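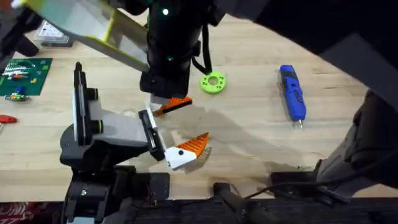 Two robot arms over a wooden tabletop, grippers nearly facing each other

Bill page shows the wrong version of HB 408 and alerts go out twice

Status: Solved
Product: Atico bill tracker, with the Fikre text alert add-on
Opened by: Rosalind Park, Kedberg Voters' Desk
Handled by: Bernadette Halvorsen

Rosalind Park wrote:

Hi all! First, I love this tracker. We put it on our site in April and people in Kedberg are reading bills, whole bills, and then writing to me with page numbers. I've wanted that for years.

Now the trouble. House Bill 408 is the one that would let counties open polling places on college campuses. The committee swapped in a substitute, and the substitute is a very different animal (it drops the student poll worker section and adds a parking rule, of all things). Our page still shows the bill as introduced. The status line at the top is right, it says "substitute adopted in committee," but click "Read the text" and you get the old one.

Also, everyone signed up for texts on this bill is getting two of every alert. Same words, same minute. One reader thought there had been two votes and called her representative's office to ask why!

What I tried already: cleared the page cache, removed the bill from our list and added it back, looked at it on my phone and on the library computer. No change.

Bernadette Halvorsen replied:

Hi Rosalind, what a great thing to hear about the page numbers! I read that part out loud over here.

I can see both problems on your page. My first guess is that they're related. Could you go to Settings, then Sources, and tell me what's listed there? Please leave everything switched on for now so I can look at it in the same state.

Rosalind Park wrote:

Three sources. "State House feed," "State Senate feed," and one called "Folik import." I'd forgotten that last one existed. Folik is what we used before Atico, and I brought our old bill list over from it when we moved.

Bernadette Halvorsen replied:

That's the one, I'm nearly sure. The import was meant to run a single time and then go quiet, and yours is still set to "keep in sync." So HB 408 is in your account twice, once from the House feed with the substitute attached, and once from the import with the introduced text and nothing newer. The page merges them by bill number. It took its status from the first copy and its text from the second, and Fikre, which doesn't merge anything, sent an alert for each.

Try this:

1. Settings, Sources, Folik import. Change "keep in sync" to "off." Don't press Delete yet, your notes on older bills may be stored with it.
2. Open Bills, turn on "show copies," and search 408. You should see 2 entries.
3. Tick the one with the Folik tag and choose "Merge into other." Your notes and your subscribers go across with it.
4. Press "Rebuild page."

Rosalind Park wrote:

Steps 1 and 2 went just as you said, two entries, there they were. Step 3 gives me a red bar: "Cannot merge, subscriber lists differ." I stopped there.

Bernadette Halvorsen replied:

Good call stopping. Somebody probably unsubscribed from one copy and stayed on the other. In the Fikre tab there's a button called "Compare lists." Anyone who opted out on either copy should be treated as opted out on both, so pick "Keep opt-outs" when it asks. Then go back and do the merge again.

Rosalind Park wrote:

It worked!! The substitute is up, parking rule and all, and it even has the little strikethrough view so you can see what the committee took out. I sent a test alert to my own phone and got one text. I'm thrilled. The floor debate could come up any morning and I really wanted people to have the right words in front of them when they call.

One wish: could the page say which version you're reading, in big letters, right over the text? Supporters and opponents here are both quoting sections that aren't in the bill anymore.

Bernadette Halvorsen replied:

Hooray! There's a version label you can turn on now, under Display, "Show version name." It's small, so I've passed along the request for a larger one. The import is safe to delete once you've checked that your old notes came over. Marking this solved, and please do reopen it if the Senate copy acts up after crossover.

Comments

dkw_precinct: Had the same red bar on a school funding bill. "Keep opt-outs" fixed it for me too, thank you both!

Marnie T.: Does the merge keep the links people have already shared? We've got one printed on a flyer.

Bernadette Halvorsen: It does, Marnie! The old link forwards to the merged page.

countyclerkfan: Turned on the version label after reading this. Should be on by default if you ask me.

Related tickets
Committee hearing shows in the wrong time zone
Companion bills not linked between House and Senate
How do I add a roll call to a bill page?
Fikre alerts stop after a bill is tabled

Contact support | Terms | Copyright Atico | Back to top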